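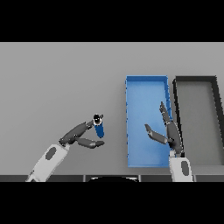
Terkeo

Hi! Terkeo is a small data set of smartphone display measurements that I put together over one long winter, starting in December, when I got tired of spec sheets that all claim the same thing. I measured brightness, color shift at an angle, and how evenly each panel lights up in the corners. If you like comparing screens as much as I do (I'm sorry for your friends), help yourself.

What's inside

There are 1799 readings from 18 phones, all in one CSV file called readings.csv. Each row is one spot on one screen at one brightness setting. A second file, phones.csv, has the panel type, the year I think the phone was made, and my notes on scratches. Lwazi Molefe lent me most of the older LCD models, and a couple of them have seen things.

Columns you'll want

phone_id – matches the first column in phones.csv
spot – center, or one of the four corners
level – the brightness slider, in percent
nits – the reading itself
angle – degrees off center, 0 if blank
redo – 1 if I measured that spot a second time

How I measured

Every phone sat in a dark closet with auto brightness off and night mode off, and got a warm-up of some 50 minutes on a plain white screen. I used the same meter for everything. Nandi Mabuza checked three of the phones with her own meter, and our numbers were close at the center but drifted apart in the corners, so please don't read too much into small corner differences.

Loading it

Any spreadsheet will do. The file uses commas between columns and periods for decimals. Gert Botha wrote a little script called Plandano that draws a heat map for each phone, and it's in the tools folder. It needs Python and it's picky about folder names – no spaces!

Known problems

Phone 3 has a replacement screen, and I only found out after I'd measured it. I left it in. The angle readings for the two foldables are a mess near the crease and I'd skip them.

License

Use it for whatever you want, just mention Terkeo somewhere. Fixes and new phones are welcome, send me a pull request and be patient with me.

Last update: Thu 23 April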